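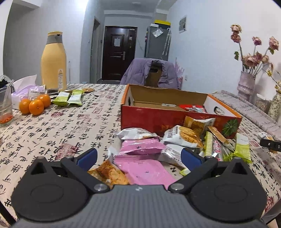
Attached: wrist view, hand-held unit, blue pads fully open, snack pile before a run

Hand-held gripper comparison: Cuvovus vs Mindlow, soft wrappers

rntuli
Posted November 23, 2022

Results from two hand-held two-finger grippers on the same job: pick a wrapped snack from a pile, put it in an open cardboard box. Linkage type, both of them. Pads are the stock ones on each, no tape, no added texture.

Task rules. One packet per attempt. A pick counts if the packet clears the box wall and is released inside. Pinching two packets at once is a fail even if both land in the box. Pile is reshuffled by hand after every 20 attempts.

Cuvovus: 13 fails in 63 attempts.
Mindlow: stopped early, see below.

Failure types on the Cuvovus, most common first:
– packet rotates about the pad line and swings into the box wall
– second packet comes up with the first
– pads close on the sealed fin only, packet drops during the lift

The puffy packets are easier than I expected. The air gives the pads something to load against and the linkage has enough compliance to settle. Flat ones lying against the tablecloth are the bad case. You end up scraping with the pad tips until an edge lifts.

I stopped the Mindlow run because the left finger was lagging the right by a visible amount at the end of travel. Tightened the pivot, no change. I'm not going to post a number for it until I know whether it's my unit.

Controller for both is the Clonine board, firmware from May, current limit at default.

Ntombi_S
The lag on the Mindlow is probably not the pivot. Take the housing off and look at the link between the drive gear and the left arm. On mine the bushing was pressed in crooked. I swapped in the one from the spares bag and the fingers closed together again. Ten minutes, plus finding the small hex key.

Separate point. Your rotation failures are a pad width problem. Flat pad, long packet, grip point off the center of mass, it will swing every time. I would log where on the packet you gripped before blaming the hardware.

rntuli
I'm not blaming it, I'm listing what happened. But yes, grip position was not logged. I can pull it from the wrist video for most attempts.

Will open the Mindlow tonight.

palletjack_9
Why a tablecloth? Every published number I've seen for this kind of thing is on a bare table. Cloth shifts under the packet when you scrape and your flat-packet failures turn into a cloth test. I would throw out the flat ones or redo them on a hard surface.

Ntombi_S
Disagree. If the policy is supposed to run in homes, the surface is whatever the surface is. A printed cloth with columns of characters and red seals on it is also a decent stress case for segmentation. Red seal, red box front, lots of small high-contrast marks. Bare white table tells you very little.

palletjack_9
That's a perception argument. He is comparing grippers. Mixing the two means you can't say which one caused the miss. A person is holding the thing anyway, there is no segmentation in the loop.

rntuli
Both fair. The comparison is only gripper against gripper on the same cloth, so the cloth is a constant. I accept that the absolute fail count doesn't transfer to a hard table. I'll do one block on a bare surface with flat packets only and post it next to the others.

dunmore
Question about the view in the first post. With the pads that far apart, how much of the packet nearest the palm can you see? On my mount the body of the gripper covers everything within a couple of fingers' width of the base, and the model never learns the last part of the approach.

rntuli
You lose the near end. In the attached view the big flat pink packet runs under the front edge of the gripper, and the left arm hides part of the orange-brown one behind it. The right pad is over part of a white packet too. Between the pads it's clear all the way to the box.

I tried tilting the camera down by a few degrees. It helps near the palm and you lose the far wall of the box, which you need for placing. I went back to the original angle.

dunmore
Same trade here. I ended up adding a second camera from the side. More sync trouble than it was worth for pick and place, but it did fix the approach.

mkessel
Has anyone here run the Mabuza fingers on the Cuvovus body? The hole spacing is listed as the same. Softer pad, slightly curved. I would expect it to deal with the double picks better because the tip is narrower.

Ntombi_S
Ran them for a week. Hole spacing matches but the arms need a washer each side or they rub. Double picks went down. Flat packets got worse, the tip folds under before the edge lifts. For crinkly film they were good.

Also they pick up lint. On cloth you will be wiping them every block.

mkessel
Noted on the washer. What thickness?

Ntombi_S
Half a millimeter. Whatever is in the drawer, as long as both sides match.

rntuli
Update on the Mindlow. Ntombi was right, the bushing on the left link was in at an angle. Replaced it. Fingers now meet in the middle.

Reran one block of 20 on the same pile: 2 fails, both rotation, both on long slim packets gripped near one end. That is a small sample and I had more practice by then, so I'm not calling it better than the Cuvovus yet. Next I alternate the two units within a block so operator learning is spread over both.

palletjack_9
Alternating is the right call. Shuffle the order too, strict A-B-A-B will bite you if the pile gets easier as it empties.

rntuli
Ok, shuffled order. Bare table block goes in the same session. Grip position gets logged this time as near end, middle, far end. Raw sheet will go in this thread.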